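Ticket 1287 – Left arm stalls at plate during open day demo, Kilberg hall
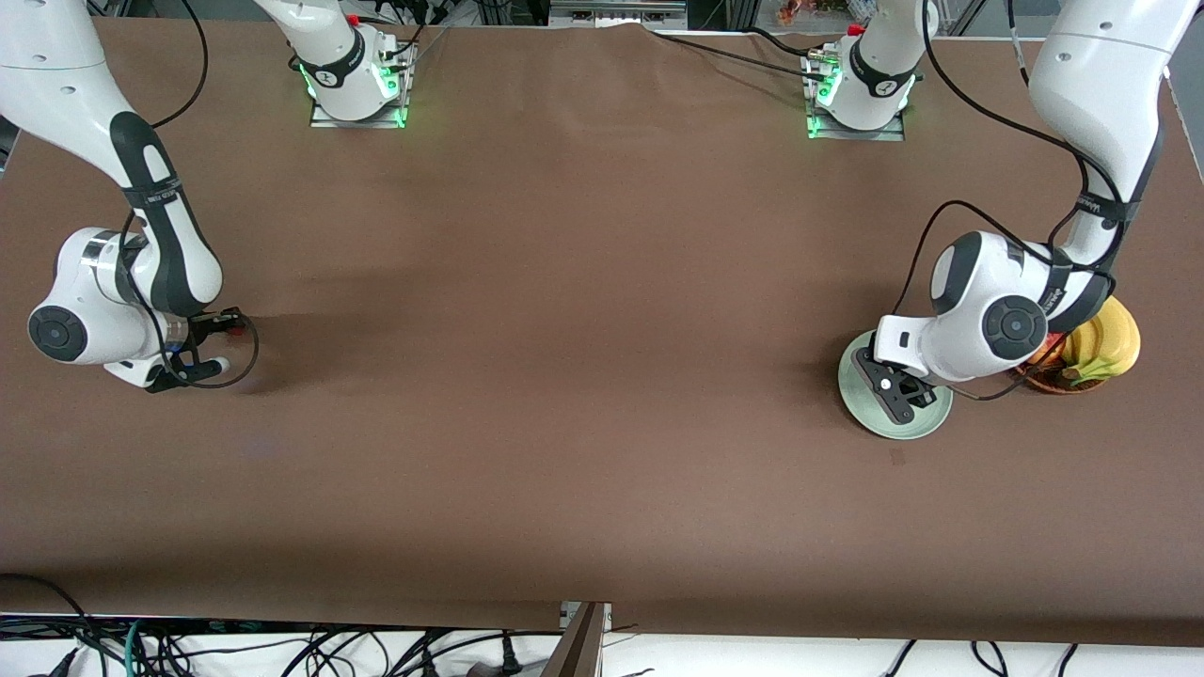
1 min read

Opened by: Zulema Pereyra
Assigned to: Mwangi Mrema
Priority: 2
Status: Monitoring

Reported Nov 4, 2023, during the second visitor slot. Left arm lowers its gripper to the green plate, then the sequence times out. Right arm holds over the bare tabletop and waits. Base lights stay green on both. No fault code on the console.

Mrema: Log shows the grip check failing after 14 s. Timeout is set to 5 s in the Clukier script, so the file on the controller is an old one.

Pereyra: Confirmed. Benjamín loaded the January version for rehearsal. Fruit basket was also moved closer to the plate for the audience. Does that matter?

Mrema: Possibly – wrist clearance is tight on that side. Reloaded current script, shifted the basket pose 200 mm to the right. Two dry runs passed.

Pereyra: Third slot ran through, one retry on the plate. Leaving this open until Pascual has checked the finger pads.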